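Progress Report to Kernbridge
Project: Dridari shape sets and work boards
Prepared by Sharada Thampi, Vokine workshop
Wed 6 May

Dear colleagues,

I am sending the second report on the Dridari work. It covers the period after the October payment. I try to keep it short, but some points need more explanation, in particular the paint and the question of the boards. The budget table goes to you separately, as in the first report.

1. Where we are

The plan for this period was to finish the design of the small shapes, to choose the wood for the boards, and to bring the first sets to the learning rooms in Annamalai. The first two tasks are finished. The third is started but it is not complete. Of the 118 sets which we promised, 69 are finished and checked. The others are cut, and they wait for color.

The delay comes from the drying. We had planned one day between the coats, and in the humid weeks this was too short. The surface stayed a little sticky and took fingerprints. We now leave two days. It makes the work slower, but we did not have to throw away any pieces after this change.

2. The shapes

In the first report I wrote that we would use only cylinders and cubes. After the talks with the teachers we changed this. Children who sort only by color finish very quickly and then they lose interest. When the form is also different, they have to decide what is more important, the color or the shape, and they begin to discuss it with each other. For this reason we added the prisms.

The triangular prism was the most difficult to make. Its edges must be soft enough for a small hand, but if we sand too much it does not look like a triangle anymore. We made 8 trial versions before the teachers were satisfied. The hexagonal one was easier than I expected. It stands well on its flat end and it is easy to pick up by the sides.

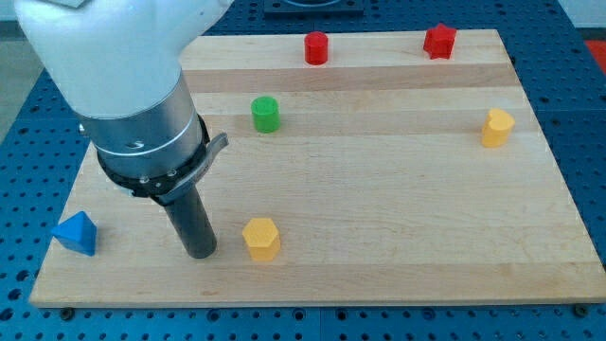 The colors stay strong and simple. We use red, green, blue and yellow, and we do not plan to add more in this phase. Two teachers asked for orange. I understand the wish, but in the evening light of some rooms orange and red are too similar, and it would give arguments between the children. I propose to return to this question in the next phase.

It was also important for us that the same color can come in more than one form, and the same form in more than one color. A green cylinder and a red cylinder on one board already make a small exercise: what is the same, and what is different?

3. The boards

The board was a bigger decision than the shapes. We compared one wide plank with a board glued from strips. The wide plank looked very nice in the first week and then it bent. The maple strips in butcher-block style stay flat, and this matters a lot when a piece must stand upright and not roll away.

The strips do not all have the same tone. Some are pale and some are darker, and from time to time one strip is much darker than its neighbors. At first our finishing team wanted to sort these out. I asked them to keep them. The teachers use the dark band as a line: "put everything red behind the line". We did not plan this, but it works well and costs nothing.

We fix the board at the corners so that it does not slide during an exercise. In the rooms with old desks this fixing is still a problem, as the desk tops are thicker than what we measured on our first visit. We have ordered longer screws.

4. What did not go well

The instruction sheet is late. The first text was too long, and the teachers told us politely that they did not read it. We are writing it again, on one page, with drawings.

Also, the bags for the shapes were a mistake. The cloth was too thin and the corners of the triangular prisms made holes in it. We changed to a stronger cotton, and the difference in price is paid from the transport line. Please tell me if you do not agree with this.

5. Next steps

Until the next report we want to finish the color on the remaining sets, deliver the longer screws, and visit all the rooms that already received a board. I would be glad if someone from Kernbridge can join one of these visits. The morning is better, because the children are less tired.

From your side we need an answer about the cotton bags and a confirmation that the date for the last payment is not changed.

With kind regards,
Sharada Thampi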